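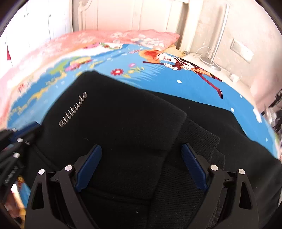 Stonside 13 Packing Cubes (set of three)

I've been selling bags and travel bits out of my little shop in Skastden for 11 years, and the thing I get asked for most isn't a bag at all. It's something to stop the inside of a bag turning into a jumble sale by the second night away. I used to send people off with a handful of freezer bags (I still like a freezer bag, don't get me wrong!) but these are what I use myself now, so these are what I stock.

You get a small, a medium and a large. The small one is for socks, pants and chargers. The medium takes four or five T-shirts if you roll them, and the large will swallow a pair of jeans and a jumper with a bit of persuasion. They're a light ripstop nylon with a mesh panel on top so you can see which one has your pyjamas in it before you've unzipped all three on a hostel floor in the dark.

The zips are the bit I'm fussiest about. My first lot of cubes, from a maker I won't name, had lovely colours and zips that split on the way home from Korkow, and I did the last leg with my washing in a carrier bag. The Stonside ones have a chunkier zip that runs round three sides, with a loop of cord on the puller. I've had my own set since November and they've been sat on, overstuffed and put through the wash more times than they deserve.

Do they squash your clothes down? A bit, but they aren't compression cubes. If you want the kind with the second zip that squeezes everything flat, have a look at the Manalo set, which costs more and weighs more and is very good for winter coats. For a long weekend I think it's overkill, and you end up with creases you could ski down.

Sizes and so on

Small: 24 x 13 x 6 cm
Medium: 30 x 22 x 8 cm
Large: 36 x 28 x 10 cm
Weight for the set: 190 g
Colours: slate, moss, mustard
Care: 30 degree wash, zips closed, hang up to dry. Please keep them out of the tumble dryer, the mesh goes wavy.

Will they fit my bag?

The small and medium sit one on top of the other in most ordinary day rucksacks. The large is really meant for a cabin case or a bigger pack, so measure first if yours is on the narrow side. Montri Jaidee wrote in to ask if the large would go in a cycling pannier, and it does go in mine, though it bulges and I have to put it in on its end.

Price and delivery

£24 for the set, postage £3.50, or free if your order comes to £56 or more. I post most mornings. If you don't get on with them, send them back unused within a month and I'll refund you, no form to fill in.

What customers say

"Bought the mustard ones for my daughter and then went back for moss for me. Wish the small was a touch deeper." Nobuhle Mabuza

Mustard is down to the last 6 sets and I'm waiting to hear when more are coming. Slate and moss are both in stock.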